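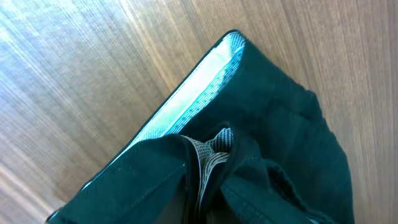
*Dark green trousers, part folded. Keep, mend or pass on?*

# The year I stopped buying clothes (mostly)

I should say straight away that I cheated. Twice, in fact, and once was for socks, which my sister says don't count and my mother says very much do. But for the rest of the year I bought nothing new to wear, and I'm still a bit surprised at how it went.

It started in May with a stuck drawer. I'd been tugging at it for a week and when it finally came loose the whole front fell off in my hand, along with a cardigan I'd been convinced I'd left on a train. So I did the thing you see people do online and emptied everything I owned onto the bedroom floor. I had 31 tops! I wear perhaps six of them. One was still in its bag from Henríquez, the little shop by the station in Stalldale that shut down ages ago, so you can work out for yourself how long it had been waiting for its big night out.

I rang Akosua Asante in a panic. Akosua ran the alterations counter at Kistel for 15 years and now teaches mending classes above the flower shop, Flodora, so you go home knowing how to darn and smelling faintly of lilies. I wanted her to tell me what to throw away. She told me to put the kettle on and bring her anything with a hole in it.

I brought two carrier bags. She went through them like a doctor doing a ward round, turning seams inside out and tutting, and she wouldn't let me apologise for any of it. Thin knees, fine. Moth, annoying but fine. A zip I'd been holding shut with a safety pin since my cousin's wedding got a long look and no comment at all.

My first class was a disaster, by the way. I sewed a patch to a pair of jeans and then found I'd sewn the front of the leg to the back as well, very neatly, so that no foot was ever going to come out of the bottom. The woman next to me laughed so much she had to go and stand on the landing. We're good friends now.

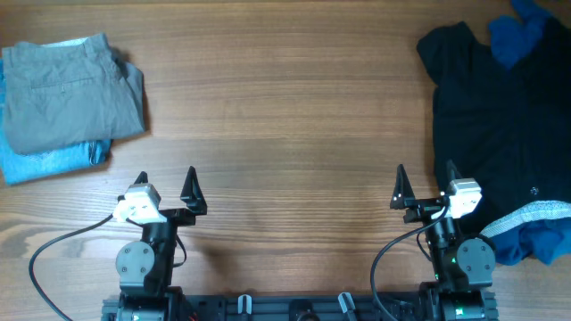

What I hadn't expected was how much I'd mind about trousers. A top you can fudge – chuck a jumper over it and carry on. Trousers have to fit in about four places at once, and once you've got a pair that does, you'll do almost anything to keep them going. Akosua says most of what came over the counter at Kistel was trousers: hems, waists, pockets worn through by keys. Taking in a waist at the back seam is far easier than it looks, if you tack it first and sit down in them before you sew. I did not sit down in mine. I'd advise sitting down.

The money side is a bit embarrassing. I went back through my bank statements and I'd spent £600 on clothes the year before, nearly all of it in dribs and drabs, late at night, on my phone. I couldn't have told you what half of it was. This year's total was the socks, one raincoat (my second cheat, and it was chucking it down) and a frankly silly amount of coloured thread.

I've started buying again, slowly. I go into shops and turn things inside out, which gets me some funny looks, and I check whether there's enough hem to let down. Mostly I put them back. The drawer front is still off, though. I've got the glue and everything, it's on the windowsill, and I'm going to do it this weekend.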